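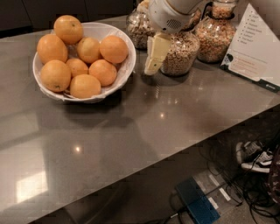 The Weten counter from Wotetti is made for kitchens where breakfast stays out all morning. The surface is gray quartz, polished, and we deliver it in one piece up to 105 inches long. It gives a clear shine under ceiling lights, so if you prefer a quiet look, please ask for the matte sample before you order. A bowl of oranges and a few glass jars of cereal can stand along the back without taking the space where you work.

Weten counter, polished gray
Depth: 56 cm
Edge: straight, lightly rounded by hand
Delivery: 20 working days after measuring
Also available in: matte gray, Dalen white

Care
Wipe with a soft cloth and mild dish soap. Juice from citrus fruit should not stay on the surface overnight. Do not use oven cleaner or steel wool. Hot pans need a trivet under them.

Measuring and fitting
Our fitter Jonatan Nygård makes the measuring in your home when the cabinets are already fixed and level. The water and the stove must be disconnected on the day of fitting. Old counters we take away for an extra fee, please tell us when you book.

Samples can be seen in our showroom in Tundumthorpe, on Friday also in the evening. For questions about corners and sink cutouts, write to Jordan Entwistle and attach a simple drawing with the measures.

Jars and bowls are not included.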